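Subject: Re: [kemeys-swap] folding table for the November swap – what surface?
Date: September 25, 2025

Quick reply as I'm meant to be out the door. Quoting the bit I'm answering:

> Last time at Zirkstead the tops were slithering all over the place and we
> spent half the morning refolding. Is it worth covering the tables, and if
> so with what? Also do we fold the T-shirts or just roll them? Plotarholm
> roll everything and swear by it.
> We've got 657 items on the list so far, mostly tops.

Yes, cover them. Grey woven stuff, nothing shiny. Plain too – patterns drive you mad when you're looking for a sleeve. Grey also shows up most colours, except grey T-shirts obviously. 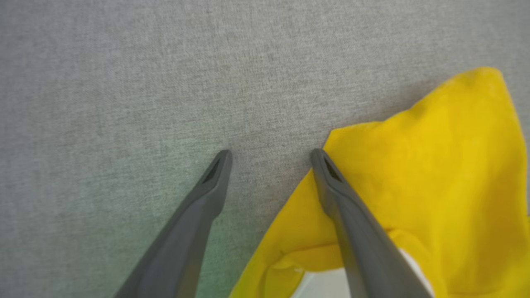 Cleston had felt one year and it was fine but picked up every bit of fluff. Take a lint roller. Take 2.

On folding v rolling. Fold. Rolled ones get pulled out, looked at and dumped back in a heap, then nobody can see the size. Do it like this:

Shake it out first, properly. Hem towards you, neck away. Smooth from the middle outwards and get the sleeves out flat before you fold anyting. If the neck is bunched up start again, it never comes right later.
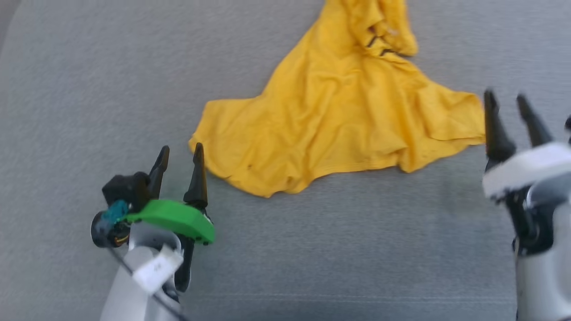 Thin cotton is the worst for creases and I wouldn't iron any of it, life's too short. Flat hands, a bit of a tug at the hem corners, done. Sides in, sleeves back on themselves, then up in thirds. Sizes on a sticker on the front, low down.

Anything with a mark on it goes in a seperate pile to be looked at in daylight. Don't decide under the hall lights, we binned a perfectly good jumper that way.

For the backs of the tables, something cheerful stood up behind is nice if you've got it. Lemons on a white check is just right, and yellow things look good in front. Doesn't need to be the same on every table.

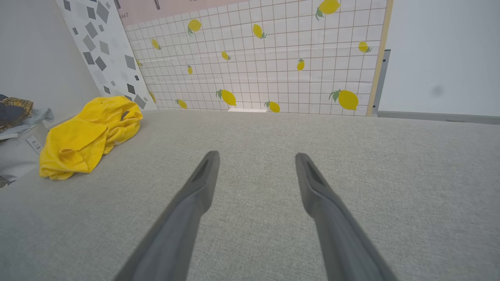 OTHER BITS

Hall at Kemeys is booked, same rate as before.
Bags – we have 537 left over, should do.
Flyers – 2100 is far too many, who ordered that??
Still need a rail for coats.

Will look at the rota tonight if I get a minute.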